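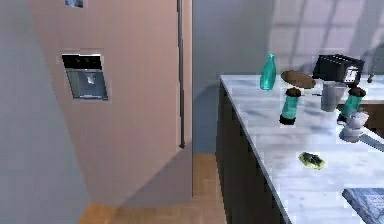 WORK WITH US / PAID PARTICIPANTS

Wanted: Households Willing to Keep a Leftovers Diary

Payment: yes, see below
Location: your own kitchen, anywhere in the Kusholm delivery area
Time needed: a few minutes a day for 51 days
Applications close: end of July, or when we run out of diaries

Somewhere in your refrigerator there is a container of rice. You put it there with good intentions. You may even have told another member of your household that it would make a nice lunch. We would like to pay you to tell us what became of it.

Skalturico publishes cookbooks and meal planners for people who cook most nights and don't especially want to be congratulated for it. Our next title is about leftovers. There are already plenty of books about leftovers, and most of them assume you have half a roast lamb sitting around and a free afternoon. We tested recipes from a shelf of them last winter and noticed that none began with two fish sticks and a spoonful of corn. Before we write another word we want to know what people really have left over, how long they keep it, and what finally happens to it.

For that we need 67 households.

Who we're looking for

Any household that cooks at home at least four nights a week. Cooking is defined generously. Boiling pasta counts. Heating up a pizza counts if you added something to it, even if you regret what you added.

We want a mix. People who live alone are very welcome, as are large families, roommates who label their shelves, roommates who should label their shelves, and couples in which one person throws things out and the other takes them back out of the trash. You don't need to be a good cook. We have had a lot of good cooks apply for things over the years and they are inclined to tidy up before they write anything down.

You will need to be 18 or older, and one person in the household has to agree to be the diary keeper for the whole period. This can't rotate. We tried rotating in our pilot and got back a diary in four kinds of handwriting, with an argument about soup running through the middle.

Please don't apply if:

You write about food for a living, or are married to someone who does.
You will be away from home for more than a week of the diary period.
You never have leftovers. We believe you and we're happy for you.
You work for Skalturico, Lacroix or any of our printers.

What you'll do

We mail you a printed diary, a pencil and a roll of masking tape. Each evening, after dinner, you write down anything that got put away for later: what it was, how much (a rough guess in cups or handfuls is plenty), and what you thought you'd do with it. Stick a piece of tape on the container with the day number from your diary.

When the container comes back out, you write down its fate. There are boxes to check: eaten as it was, turned into something else, frozen, fed to an animal, thrown away, don't know. If you check "turned into something else," there are a few lines for explaining yourself. If you check "don't know," we would still like a theory.

Once a week there is a longer page with questions about shopping and about what got lost at the back. The longest of these took our pilot households 20 minutes, mostly because of the drawing. You will be asked to draw the inside of your fridge. Boxes and circles with words in them will do.

At the end you mail everything back in the prepaid envelope and fill out a short form. A small group will be asked for a phone interview, which is optional and paid separately.

You do not have to change anything about how you eat. Please don't. If you find yourself finishing a cold baked potato over the sink so that you won't have to record throwing it out, we understand the feeling, but put the potato back.

What you'll get

Each household that returns a completed diary receives $298, paid by check or bank transfer, your choice. Completed means you made an entry for at least six days out of every seven. "Nothing left over tonight" is an entry. So is "ate out." So is "went to bed at 7:30, sorry," which appeared more than once in the pilot.

If you stop early for any reason, we pay you for the full weeks you finished. There is no need to tell us why.

You'll also get a copy of the book when it comes out and, if you'd like, your household listed in the back under a name of your choosing. We will turn down anything our lawyer would have to read twice.

Privacy

Diaries are identified by number only. The people reading them will not know your name or address, though after seven weeks they will know a great deal about your relationship with cooked carrots. We may quote from diaries in the book with identifying details removed. If there's an entry you'd like left out, put a star next to it and we won't use it.

We will not sell your information, and nobody will call you about a new refrigerator.

The design and printing of the diaries is handled by Lacroix, who receive no participant data of any kind.

How to apply

Send a letter or email to the Skalturico diary desk at our Skivalov office with the following:

1. How many people live in your household, and their ages
2. Who would keep the diary
3. How many nights a week you cook, on a normal week and on a bad one
4. A list of everything left over in your fridge right now

For number four, go and look. Don't work from memory. We don't need amounts, and we don't need photographs. Condiments don't count as leftovers unless you made them yourself or can no longer identify them.

There is no advantage to an impressive list. The applicants we choose will be picked to give us a spread of household sizes and cooking habits, so you may be turned down only because we already have plenty of families of four with a teenager. We will answer everyone either way.

Questions we've already been asked

Does takeout count? Yes, if some of it went into the fridge.

We have two refrigerators. You have one diary. Write "garage" next to anything that lives in the second one.

Can my kids do the drawing? Yes, as long as the mustard is roughly where the mustard is.

I'm on a special diet. Fine. Tell us in your letter so we can read your diary sensibly.

What about coffee? If you save cold coffee, we want to hear about it.

Is there a training session? No. There are 2 pages of instructions at the front of the diary, and one of them is mostly a picture of a casserole.

The diary desk answers the phone from 10 a.m. to 3 p.m. If you get the machine, leave your number and speak slowly.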